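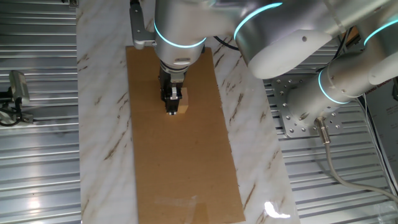

*Gripper down on the block, cardboard sheet underneath.*

# Tiltinora gripper trials

Welcome! This folder holds the first full round of our gripper comparison on the small arm. We wanted to know how much of a pick-and-place result comes from the controller and how much comes from the fingers on the end of the wrist, so we kept the task as plain as we could: one small wooden block, one sheet of cardboard, one arm. Plain tasks show up differences beautifully, and we've had a great time with this one.

Last updated Feb 22, 2020. Maintainer: Sheena Galbraith. Runs and labels: Karabo Magagula and Gavin Forsyth. Controller code: Caradog Gape.

## What's in the folder

- `runs/` – one folder per attempt, 500 attempts in total
- `runs/*/side.mp4` – fixed camera view of the table
- `runs/*/wrist.mp4` – wrist camera view
- `runs/*/joints.csv` – joint angles and gripper opening
- `labels.csv` – outcome for every attempt, plus a notes column
- `calib/` – camera calibration, redone whenever a bracket was touched
- `skip.txt` – attempts we'd leave out of any training set (135 has a frozen wrist stream, for one)

Clips start when the arm leaves its home pose and end when it gets back there. Nothing has been trimmed for looks, so you'll see hesitations, second tries and a few proper fumbles. Those are some of my favourite files!

## The two controllers

**Purves** is the older one. It plans the whole descent before moving and closes the fingers at a set height. It's quick and very repeatable, and it's easy to read in the logs.

**Hilleo** is Caradog's newer one. It keeps checking the wrist camera on the way down and nudges the arm sideways as it goes. It takes longer, but the behaviour near the block is lovely to watch, especially when the block starts at an odd angle.

Both drive the same arm through the same interface, so you can swap them with a single line in `config.yaml`:

```
controller: hilleo # or purves
speed: 10
log_joints: true
```

Leave `speed` at 10 if you want your numbers to line up with ours.

## Labels

Each attempt gets one of these:

| Label | Meaning |
|---|---|
| `clean` | lifted on the first close |
| `regrasp` | lifted after opening and closing again |
| `push` | block moved along the sheet, no lift |
| `miss` | fingers closed on nothing |
| `drop` | lifted, then lost before the place point |

Karabo and Gavin labelled separately and then sat down together over the ones they disagreed on. Nearly all the arguments were about `push` versus `miss`. If the block shifted at all, we call it a push.

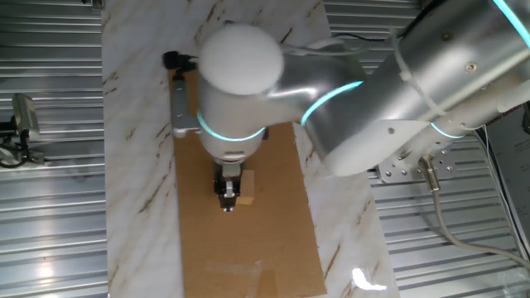 *Wrist over the cardboard, with the block right beside the fingers.*

## Working near the block

The most useful part of the data is the last little stretch before contact. A small sideways error there decides nearly everything, and the two cameras tell you different things about it. The side view is good for finger height. The wrist view is better for centring. If you only have room to download one, take the side view and the joint logs together, and you'll get a long way.

Please go easy on the glare. There's a bright spot on the table towards the lower right of the side view, and a simple brightness threshold will happily decide it's an object. Cropping to the cardboard fixes it. A helper for that is in `tools/crop.py`.

## Known quirks

- The marbled table top has brown veins, and our first block detector adored them. The cardboard crop helps here too.
- Tape on the sheet can be picked up as an edge. Mask it if you're doing line fitting.
- Gripper opening is logged in raw counts from 0 to 1,000, with 0 fully closed.
- Hilleo writes a row every time it corrects, so its logs are longer. Resample before you compare.
- November runs used an older calibration. They're marked `cal_old` in the notes.

## Coming next

Alasdair Dalgleish at Urnov is lending us a set of softer fingertips, and we can't wait to put them through the same routine. After that we'd like to try a cylinder and something floppy. If you have a favourite awkward object, open an issue and tell us its size and colour.

## Using the data

Free for research and teaching. Please credit the Tiltinora gripper trials and mention which controller your results come from. Fixes to the labels are very welcome; send a pull request with the attempt number and the label you'd give it.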